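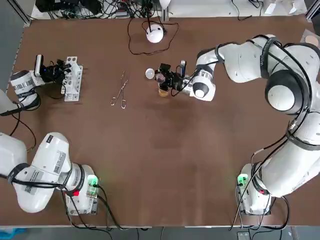
Brown mottled top, light edge. 

plullcombe_dee
Okay, so we're finally replacing the dining table and I have gone completely down the hole on finishes. I want a brown mottled top like that one because I have kids and a dog, and our current table (solid white, my idea, never again) shows every single crumb. My husband wants something plain and dark. Has anyone lived with a mottled top for a few years? Do you get sick of looking at it?

gravyboat89
Had one for 15 years. Never got sick of it. The real problem is you can't see what you've missed when you wipe it down, so you find the jelly with your elbow. Still wouldn't go back to plain.

Pullard
I'm with your husband, sorry! Busy patterns make a small room feel crowded. We had a speckled counter in our last place and I lost an earring on it for two days. It was right there by the toaster the whole time.

plullcombe_dee
Ha, okay, the earring thing would absolutely happen to me. The room isn't small though, it opens up to the kitchen. Does that change your vote?

Pullard
A little. I'd still put a plain one in. Plain dark with a tablecloth when company comes.

oralhistory_fan
Plain dark is the worst of them all, Pullard. Dust, fingerprints, water rings, cat hair. I dust mine in the morning and by 4 p.m. it looks like I never touched it. Get the mottled one, Dee.

Pullard
Then use coasters? We've had ours since my daughter was in diapers and it looks fine.

gravyboat89
Your daughter uses coasters??

Dalia Raudsepp
Whatever color you pick, ask for a sample and leave it on your old table for a week. I did that last January with 2 samples, and the one I loved in the store went kind of orange under our kitchen light. Also spend the money on the edge. Mine started lifting at the corner where everybody bumps it with a chair, and glue only bought me a few months.

plullcombe_dee
Dalia, that's so smart, I'm asking for samples tomorrow. I hadn't thought about the edge at all! Would you go light or matching?

Dalia Raudsepp
Matching. Light looks sharp but mine got grubby along my husband's side.

oralhistory_fan
Light edge here and no complaints, I just go over it with dish soap when I do the floor.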